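Workshop tips: keeping a shared bench usable when part of the job is automated

The returns line at Nerkstead went over to automatic shelving in stages. Sorting and labeling moved first. Pairing shoes and setting them on a rack stayed with people, who now do it with hand-held grippers so that the motions can be recorded and passed to the Gostia cells. The tips come from the bench crew and apply to most small stations.

Fix the work board before the shift. A board that shifts on a padded surface makes every reach a little different, and the recording has to be thrown out.

Route cables outward. Run each gripper cable away from the rack and leave enough slack for a full reach to the top shelf.

Start with the shoes in a mess. Neat pairs teach the cell very little. Put one on its side or overlap the two.
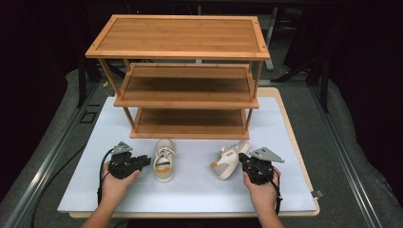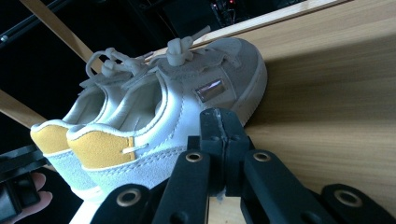 White sneakers at the bench, with the grippers in use.

NERKSTEAD, April – Pick up by the heel where possible. Laces tied in a bulky knot catch on finger pads, and a caught loop will turn the shoe in the grip. If the shoe lies on its side, bring it upright on the board first and lift second.

Wipe suede panels with a dry brush only. Damp cloths leave marks that the Horgan inspection step reads as wear.

Check the finger pads every 40 pairs. Look for grit and for pads that no longer close evenly. Replace them at 500 pairs even if they look fine.

Rotate people as well as parts. Holding two grippers loads the wrist and the base of the thumb. Mahsa Dehghan, who sets the bench schedule, moved operators to 40-minute turns after the first month. Daily output stayed at around 300 pairs, and fewer people asked to go back to packing.

Write down rejects by hand. The Motine log gives a code, but the operator usually knows the cause. A short note – "slipped at heel", "lace caught" – saves the next shift a repeat.

Coil the cables loosely at the end of the shift and store the grippers with the jaws open.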